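Werkstattblatt Innentüren: Klemmen, Schleifen, Geräusche

Die folgenden Hinweise gelten für gefälzte und stumpf einschlagende Zimmertüren aus Holz oder Holzwerkstoff. Für Brandschutz- und Wohnungseingangstüren gelten sie nicht. An diesen darf weder gehobelt noch gebohrt werden.

Ursache feststellen
Vor jedem Eingriff die Tür langsam schließen und den Luftspalt an allen Seiten prüfen. Ein Streifen Kohlepapier zwischen Blatt und Zarge zeigt die Berührungsstelle als Abdruck. Schleift die Tür oben auf der Schlossseite, hat sich meist das obere Band gesenkt. Schleift sie unten am Boden, zuerst nachsehen, ob ein neuer Belag verlegt wurde. Schleift sie auf der ganzen Länge der Schlossseite, ist das Blatt gequollen. In diesem Fall nicht sofort hobeln. Im Winterhalbjahr geht das Maß in beheizten Räumen oft wieder zurück, und die Tür hat dann zu viel Luft. Das Sollmaß für den Spalt beträgt 5 mm über dem Boden und 2 mm an den übrigen Seiten, sofern der Hersteller nichts anderes angibt.

Bänder nachstellen
Einbohrbänder haben einen Gewindezapfen und lassen sich durch Drehen des Bandteils verstellen. Dazu muss das Türblatt ausgehängt sein. Eine volle Umdrehung entspricht der Steigung des Gewindes. Immer nur in ganzen Umdrehungen arbeiten, sonst steht das Band schräg. Oben und unten getrennt einstellen, danach einhängen und erneut prüfen. Ist das Bohrloch ausgerissen, hilft Nachstellen nicht mehr. Loch auf das nächste Dübelmaß aufbohren, Hartholzdübel mit Weißleim einsetzen, über Nacht abbinden lassen, bündig abstechen, neu vorbohren. Zahnstocher und Streichhölzer halten bei leichten Schranktüren, bei Zimmertüren nicht.

Quietschende Bänder
Tür ausheben, Stift und Hülse mit einem fusselfreien Lappen von altem Fett und Abrieb reinigen. Dünn mit säurefreiem Fett einstreichen. Kriechöl beseitigt das Geräusch für kurze Zeit, wäscht aber das vorhandene Fett aus und läuft am Blatt herunter. Auf lackierten Flächen bleiben davon Ränder. Graphitpulver ist für den Schließzylinder geeignet, für Bänder an hellen Türen nicht. Wir verwenden in der Werkstatt das Fett von Wident aus der kleinen Tube. Jedes harz- und säurefreie Fett tut denselben Dienst.

Falle rastet nicht ein
Lippenstift oder Kreide auf die Falle auftragen, Tür zudrücken, öffnen und den Abdruck am Schließblech ablesen. Liegt er zu hoch oder zu tief, zuerst die Bänder prüfen. Das Schließblech wird nur dann versetzt oder ausgefeilt, wenn die Bänder in Ordnung sind. Zum Ausfeilen das Blech abschrauben und im Schraubstock mit Schutzbacken spannen. Den Grat auf der Rückseite entfernen.

Kanten hobeln
Türblatt hochkant in zwei Türböcke stellen. Von den Ecken zur Mitte hobeln, am Hirnholz niemals nach außen, es splittert aus. Bei Röhrenspan- und Wabentüren ist der umlaufende Rahmen schmal und verträgt nur einen geringen Abtrag. Die rohe Kante noch am selben Tag mit Lack oder Hartwachsöl schließen. Eine offene Unterkante nimmt Wischwasser auf und quillt.

Drückergarnitur
Ein wackelnder Drücker hat in der Regel eine lose Madenschraube. Sie sitzt an der Unterseite des Drückerhalses. Erst den Sitz des Vierkantstifts prüfen, dann festziehen. Federt der Drücker nicht mehr zurück, ist die Feder im Schlosskasten gebrochen. Der Kasten wird komplett getauscht. Für den Ersatz werden Dornmaß, Entfernung und Stulpbreite benötigt, die Angabe »Zimmertür normal« reicht im Handel nicht. Für die älteren Schlösser von Tsolakis passt der Kasten mit der Bestellnummer 3209, die Stulpschrauben müssen dafür neu vorgebohrt werden.

Filz und Dichtung
Verhärtete Dichtprofile aus der Nut ziehen, Nut mit einem Holzspan auskratzen, neues Profil ohne Zug eindrücken. Wird es beim Einsetzen gedehnt, zieht es sich später zurück und in den Ecken entstehen Lücken. 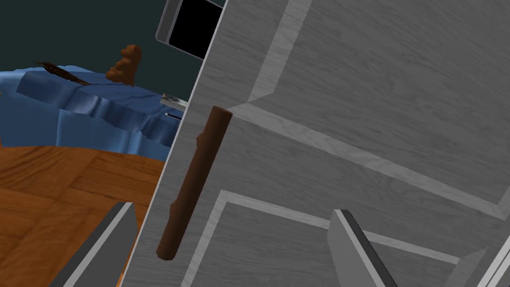
Skadton, 17. Mai 2023

Nachtrag zu Kassettentüren und Griffen. Auf Anfrage von Chrysanthi Mitsotakis-Vlachou: Aufgesetzte Profilleisten werden mit einem weichen Pinsel entstaubt und danach nebelfeucht gewischt, immer in Längsrichtung der Leiste. In den Gehrungen darf kein Wasser stehen bleiben. Ein senkrecht montierter Griff aus naturbelassenem Rundholz oder Astholz sollte von der Rückseite durch das Blatt verschraubt werden, mit Unterlegscheiben und auf einem massiven Rahmenteil. Von vorn gesetzte Holzschrauben lockern sich unter Zug. Vor dem Bohren den Verlauf der Äste im Griff beachten und den Griff in der Zwinge halten. Nach dem ersten Monat die Schrauben nachziehen.

Bearbeitet von Periklis Tsakiris und Hidayah Ginting. Das Blatt zu Schiebetüren folgt im August.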